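Lundau cinema to reopen with a season of giant monster films

The Bandeo cinema in Lundau will open its doors again in November after being shut for most of the year, and its first month back will be given over to monster films.

The single-screen cinema closed in the spring when damp was found behind the screen wall. The repair took longer than planned – the wall had to be dried out before any new plaster could go on – and the owners, Khoo Pictures, used the time to replace the seats and the sound system as well.

The opening season is called Big Things and will run to 28 films. They go from silent shorts with model dinosaurs to creature features made in the past couple of years, and most will be shown once only. Late shows start at 10.15pm and family shows at 11am.

Khoo Pictures said it had picked monster films for the reopening as they were what people asked for most in a survey of members last winter. Musicals came second and will get a shorter run in the new year.

"These are films that were made to be seen large," the company said in a statement. "A lot of our members have only ever watched them on a television or a laptop. We wanted the first thing on the new screen to be something that fills it."

The new screen is a little wider than the old one, though the room itself has not changed in size. The front row has been taken out to make space and the remaining rows have been set further apart. That leaves the Bandeo with 106 seats, fewer than it had before, but with more leg room and two wheelchair spaces in the middle of the room as well as the one at the side.

What is being shown

The season opens with a double bill of black and white films about giant insects, both on loan from a private collection and both shown from 35mm prints. The Bandeo kept its old projector when it went over to digital, and it has been serviced during the closure. Nine of the films in the season will be shown from film prints, and these are marked in the printed programme with a small reel.

There are six Japanese films, all with subtitles. A run of British pictures from the 1950s and 1960s takes up the second week, including two that have not been shown in Lundau since they first came out. The third week is mostly films from the 1970s and 1980s, with sharks, bears, ants and one very large octopus.

The last week is set aside for newer work. Khoo Pictures said it had tried to choose films that move quickly and do not hold the monster back until the final reel. Several run to 90 minutes or less. The longest film in the season, at just under three hours, will have an interval.

One new film is included. Jovodport, a low-budget feature about a harbour town that finds something living under its breakwater, will have its first public showing on the closing night. It was shot over one winter on the coast north of Lundau, with local people as extras, and its creature was built as a full-size head and one arm, with the rest added later by computer. The film's makers will introduce it and take questions afterwards.

Jovodport has no date yet for a wider release. The version to be shown is finished apart from the end credits.

Family showings and talks

Morning shows at the weekend are aimed at children and carry a U or PG certificate. The lights will be kept slightly up and the sound turned down a little for all of these, and children can move about or go in and out as they like. Grown-ups must bring at least one child, and each child under eight needs a grown-up with them.

A model-making table will be set up in the foyer after each morning show, where children can build a creature out of clay and card. There is no charge, and no need to book. It will be run for an hour each time, or until the clay is used up.

Three talks are also planned. The first looks at how stop-motion animation was done before computers, and will use a jointed model skeleton that visitors can handle. The second is on music and covers how composers have scored films in which the main character cannot speak. The third, on sound effects, will be held in the auditorium so that clips can be played through the new speakers. Talks last an hour and start at 6pm.
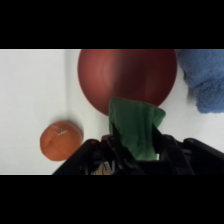 Tickets and prices

Tickets go on sale to members two weeks before they are offered to everyone else. Standard seats cost £8.50, or £5 for those under 18, students and people on Universal Credit. All the morning shows are £4. A pass for the whole season is £75 and covers everything except the closing night, which has to be booked separately.

Passes can be bought at the box office or on the cinema's website. Pass holders still need to reserve a seat for each film, and seats that have not been collected ten minutes before the start will be sold to people waiting.

Membership has gone up by £3 to £28 a year. It brings £1 off each standard ticket, and members no longer pay a booking fee online. People whose membership was running when the cinema closed will have the lost months added on, and do not have to do anything to claim them.

Gift vouchers bought before the closure will be accepted until the end of next summer, even if the date printed on them has passed.

Cost of the work

The repairs and new fittings came to more than Khoo Pictures first expected. Insurance paid for part of the wall but not for the seats, sound or screen, which the company met from a bank loan and from a public appeal. Roughly 2,000 people gave money, most of them in amounts of £20 or under. Their names will be listed on a board in the upstairs corridor, apart from those who asked to be left off.

The old seats were sold in pairs over the summer and all have now gone. A few were kept back for the foyer.

Work still to be done includes the front canopy, which is covered by scaffolding. The company said this should come down before the reopening, but that the letters on the sign would be put back later. Until then film titles will be posted in the glass cases on either side of the doors.

The café will be open from the first day, with hot drinks, cakes and toasted sandwiches. Its licence to sell alcohol has been renewed on the same terms as before. Hot food cannot be taken into the auditorium.

Getting there

The Bandeo is five minutes' walk from Lundau station. The last train leaves at 11.40pm, and the cinema said all but two of the late shows would finish in time for it. Those two – the longest of the Japanese films and the closing night – are marked in the programme.

Parking behind the building is closed while the scaffolding is up. The council car park next to the library is free after 6pm.

Printed programmes can be picked up from the library, the station ticket office and the cinema's own box office, which is open from noon to 4pm until the reopening and from half an hour before the first film after that. A large-print version is available on request.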